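Retail and High Street > Chains and brands

Nokier dropping its own name from the kitchen range

tillroll
Started 28/11/2020

Had the letter through as a cardholder. From February everything in the kitchen and small electricals range that used to say Nokier on the box will say Flallumero. The shops keep the Nokier name over the door. The letter says 1,130 product lines are being changed over, and that guarantees on anything already bought stay as they are.

My question is why you would do this. People know the Nokier name and they know it means decent middling stuff. Flallumero sounds like a lamp. I can't see anyone going in and asking for it.

Does anyone know if the products are changing as well or is it only the boxes?

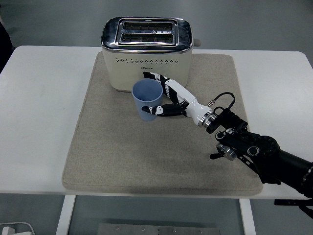 Re: Nokier dropping its own name from the kitchen range
shelf_edge

I work in one of the bigger branches. As far as we've been told it is the boxes, the shelf labels and the instruction leaflets. Same factories and same item codes. The prices aren't supposed to move but I wouldn't put money on that.

The reason we were given is that they want to sell the range through other shops. Demura isn't going to stock goods with a rival's name on the side, so they needed a name that doesn't belong to a shop.

Re: Nokier dropping its own name from the kitchen range
brackenhill

That makes more sense than the letter did. Mine had a whole paragraph about "a fresh spirit in the home" and nothing about Demura.

Re: Nokier dropping its own name from the kitchen range
oldcounter

I don't agree that it makes sense. Jõgi tried the same thing with their bedding. They took their name off it, gave it a made-up one and put it into other shops. Six years later it was all back to being called Jõgi, and they had paid for two lots of packaging. Regular customers thought the old range had been discontinued and went elsewhere.

If you have a name people trust you should leave it where it is.

Re: Nokier dropping its own name from the kitchen range
tillroll

I'd forgotten about Jõgi. My mother stopped buying their sheets over that.

Re: Nokier dropping its own name from the kitchen range
shelf_edge

Jõgi is a poor comparison. They changed the name and put the prices up in the same month, and the quality dropped. People left because of the quality. Plenty of chains sell own-label goods under a name that isn't theirs and most shoppers never notice.

Re: Nokier dropping its own name from the kitchen range
oldcounter

They notice when something breaks and they don't know where to take it back.

Re: Nokier dropping its own name from the kitchen range
parcelshelf

Different angle. I did packaging print for a good while, not for Nokier. The cost of a change like this is mostly in the old stock. You either sell through what you have, which leaves two names side by side on the shelf for months, or you sticker it.
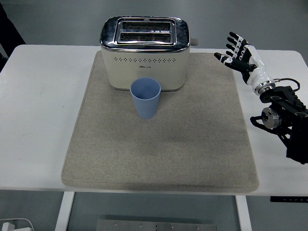
Stickering is slow and it looks cheap. We once had a job to over-label 700 cartons by hand for a customer who had spelled their own web address wrong, and it took two of us most of a week. If Nokier have any sense they will let the old boxes run down and put up with the muddle.

The other thing is the mark on the goods themselves. A box is easy. If the name is printed or moulded on the product then somebody has to pay for new print plates or new tooling, and that is usually left until last. I'd expect Flallumero boxes with Nokier items inside for a fair while.

Re: Nokier dropping its own name from the kitchen range
shelf_edge

We've been told to sell through. No stickers, except on the shelf edge.

Re: Nokier dropping its own name from the kitchen range
brackenhill

Will the old boxes be marked down? I need a kettle.

Re: Nokier dropping its own name from the kitchen range
shelf_edge

Nothing on that yet. Our branch has 7 bays of kitchen stock, so I'd expect something after Christmas, but that is a guess and please don't quote it at the till.

Re: Nokier dropping its own name from the kitchen range
tillroll

Thanks all. I still think it's a daft name, but I can see what they're after with Demura. I'll ring the card line about the guarantee wording and post what they tell me.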